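**Doors are still hard for home robots**

Household robots cannot be trusted with a simple door yet, says Michalis Antoniadis of Radlow. In July his group ran 217 door tasks in a simulated house.

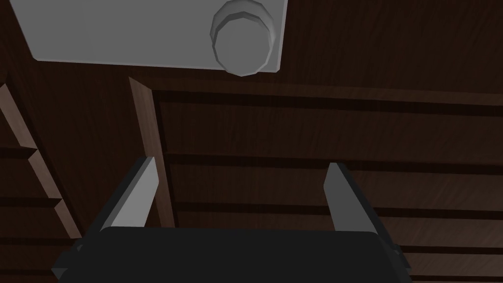 *Simulation view: open gripper, gray knob on its panel.*

The knob is small and the arm often comes in at a bad angle – then the fingers close beside it.

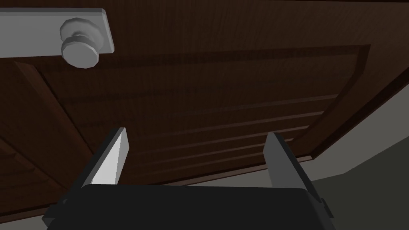
## Two arms, two doors

Double doors give the software one more choice: which arm goes first.
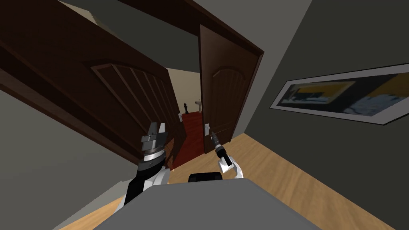 ## What is next

Kartini Sumampouw, who writes the control software, wants 1350 more runs before any test in a real home. Gripping the knob
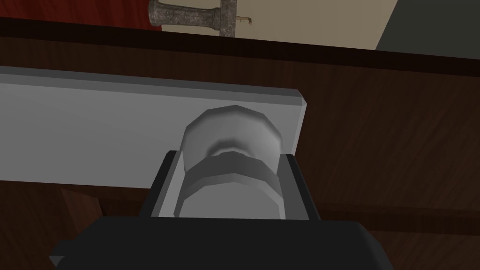 is only the first step, she says, and turning it while the arm moves back is still the weak part.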